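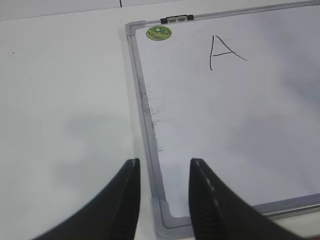 Why do we begin a writing lesson with one letter and not a whole word?

One letter gives the hand a single job to do. A learner who is asked for a word has to think about spelling, spacing, size and direction all at once, and the shapes suffer for it. With one letter there is room to try it, look at it, rub it out and try it again.

October
By Ramesh Mathur
Reading time: 2 units of tea (the long sort)

Contents Previous Next Glossary Index

CHAPTER 2
The Board and the First Letter

Welcome to my favourite chapter! Chapter 1 dealt with pencils, paper and how to sit, and all of that matters, but now we get to the whiteboard, and I can hardly think of a better place to learn the shape of a letter. A board forgives. You can make a dreadful A, wipe it off with a cloth and make a slightly less dreadful one, and there's no page of mistakes to carry home in your bag.

By the end of the chapter you should be able to set up a board for one learner or a small group, choose a pen that suits the hand, teach the three strokes of a capital A, and clean the surface properly afterwards (there is a whole section on cleaning, and I make no apology for it).

2.1 Flat or upright?

Most of us picture a whiteboard on a wall. For a first lesson, try laying it flat on a table. The arm can rest, the learner looks down as they would at paper, and the pen doesn't have to be held up against the pull of its own weight. I taught for years at the Codville evening school with boards screwed firmly to the wall, and when we finally took one down and put it on a table the difference on that first Tuesday was lovely to see. People who had been stabbing at the surface began to draw.

A framed board with a hanging clip on the top rail will do both jobs. Lay it down for the early lessons and hang it up when the group is ready to write for others to read. Make sure the clip isn't underneath when the board is on the table, or it will rock.

2.2 Which pen?

Thin black marker, every time, for a beginner. Thick pens hide what the hand is doing: the strokes blur together at the joins and it is hard to see where one ended and the next began. A thin line shows everything, including the wobble, and the wobble is useful to you as a teacher. The classroom sets from Fonora are pleasant to hold, and the Stolora fine pens are a little shorter, which small hands seem to like. Keep the caps on!

2.3 The three strokes of A

Look at the A at the head of this chapter. It is loosely drawn and perfectly readable, and that's a pairing I want you to get comfortable with. The left stroke is nearly upright with a slight curve in it. The right stroke slants down and finishes in a short tail. The crossbar carries on past the right stroke. A ruler would object to all three, and any reader would still call it an A at once.

Teach the strokes in this order. Start at the top and come down to the left. Lift the pen, go back to the top and come down to the right. Lift again and draw the bar from left to right. Say it aloud as you go: down, down, across. Let the learner say it too, even the shy ones (they usually end up the loudest).

Place the letter well away from the frame. Learners who start close to the rail tend to squeeze the second stroke to avoid bumping it, and then you are correcting a problem the board gave them.

2.4 Where old ink hides

Smudges love the edges. A quick wipe across the middle of a board leaves a grey band beside the frame, and you can see one along the left of the board in our opening picture. A little residue does no harm in an adult class, but young children may try to read it, and I have had one insist that there was a ghost letter under his own. Wipe along the rail first, then work inwards. Use a soft dry cloth, and a damp one for stubborn marks.

Try it yourself

Lay a board flat and write one capital A with a thin pen. Leave it there. Write a second beside it with your other hand, saying the strokes aloud. Notice which stroke gave you the most trouble, and make a note of it in your lesson book. We come back to this in section 2.6, where the Cárdenas stroke cards make their first appearance.

2.5 From A to its neighbours

Once A is steady, V is a gift. It has the same two slanting strokes turned the other way up and no bar at all

Previous Contents Next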